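Visit report: two days with the Skorkuson press archive and help desk, Utitz

Four of us from the members' council went to Utitz in August to see how Skorkuson runs its archive of closed newspapers and its help desk for local reporters. We had read their funding applications for three years and only one of us had been inside the building. This report is for members who will vote on the joint project in the fall. The budget is in a separate paper.

Getting there

Skorkuson has the top two floors of a former printing works, ten minutes on foot from the train station. The freight elevator is the only elevator and it has to be called from the ground floor by phone. Anyone who can't manage four flights of stairs should let them know before arriving. The street door has no sign. They took it down after it was painted over twice, and the staff say they prefer it that way now.

The archive

We started in the archive on Thursday morning. It holds papers and magazines that have stopped publishing, most of them because of court costs or pressure on their advertisers. The catalog lists 3536 issues. Some 3000 have been scanned, and the rest are either too fragile for the current scanner or waiting for a rights holder to answer a letter.

The largest single collection is Gape, a satirical weekly that lost four defamation cases in two years and closed after the last one. Its former editor handed over the full print run along with the correspondence from its lawyers. The letters can be read on site by appointment and are not online. We asked if that would change. The answer was no, at least while two of the people named in them are still working in the region.

Scanning is slower than we expected. A bound volume has to be checked page by page for private addresses and the names of minors, which older papers printed without much thought. Two people do this work, both part time. They keep a log of every redaction with the reason for it, and a reader can ask for a redaction to be reviewed. Eleven readers have asked so far, and in three cases the text was restored.

Copies are kept in two other countries. We were told which ones, and were asked to leave them out of this report.

The search page works well on a phone and badly on a desktop computer, where the date filter resets itself each time a result is opened. They know about it.

The help desk

The help desk, called Ramel, is on the floor above. It answers questions from reporters, bloggers and small editorial teams who have received a legal threat, been refused public records, or had equipment taken. In the past year it dealt with 494 requests. The largest group, by a wide margin, was records refusals. Threatening letters came second.

Oduor Bakilana runs the desk and gave us most of Thursday afternoon. He went through five old cases with the names removed. In one, a reporter had asked a water utility for its inspection results and was told that she would have to pay for 400 hours of staff time. Ramel helped her narrow the request to two pumping stations and one calendar year, and the fee was dropped. Bakilana said that most of the desk's work is of this kind: rewriting a request so that it is harder to refuse, or telling someone that a frightening letter has no deadline in it and can wait until Monday.

They don't give legal representation. When a case needs a lawyer, the desk passes it to a list of outside offices. The list is thin outside the capital. For one northern district it has a single name, and that lawyer is planning to retire. We think this is the weakest point of the whole operation, and it is also the point where our own members could help most directly.

Requests come in by phone, by an encrypted form, and on paper. The paper ones surprised us. There is a mailbox in the lobby and it gets used, mainly by people who work for the city and don't want to write from a computer at all.

Training

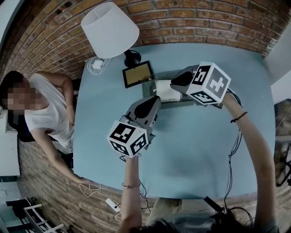
The training course for new help desk staff runs over six weeks, with one full day a week in Utitz and the rest done from home. We sat in on part of a day on taking a first call. Trainees practice in pairs with a script, then without it, and the trainer interrupts when a question would push the caller to say more than is safe on an open line. The discussion afterward was held with everyone pulled up to a light blue table beside a red brick wall, and it was blunt. One trainee had promised a caller that "we will sort this out," and the group spent twenty minutes on why the desk never says that.

The written material is good and we would like permission to translate it. Bakilana was open to this but wants the section on device seizure updated first, as the procedure changed this year and the old text would send people to the wrong office.

We also talked about staff welfare. Desk workers do no more than four hours of calls a day, and nobody takes calls on the day after a difficult case. There is a counselor on retainer. Two of the staff told us separately that they had used her, and neither seemed to mind saying so in front of the other visitors.

Questions we raised

Independence. Skorkuson takes no money from the regional government but does get a reduced rent from the city, which owns the building. We asked what would happen if the city appeared in a case, as it does fairly often. The desk handles those cases like any other and publishes the number at the end of the year. The lease has four years left. There is no written plan for what comes after it, and we said there should be.

Languages. The form is available in three languages, the phone line in two. Callers using the third are asked to leave a message and are called back, usually the next day. For a reporter with police at the door that's too long.

Data. Case files are deleted eighteen months after closing unless the person asks for them to be kept. We saw the deletion schedule and it was up to date.

What we propose

We recommend going ahead with the shared lawyer list and the translation of the training material. We don't recommend joining the scanning work until a second scanner has been paid for, since our volumes would only join the line behind the ones already waiting.

Members who want to see the archive catalog before the vote can ask the office for a reader login. Allow a week, as each account is set up by hand.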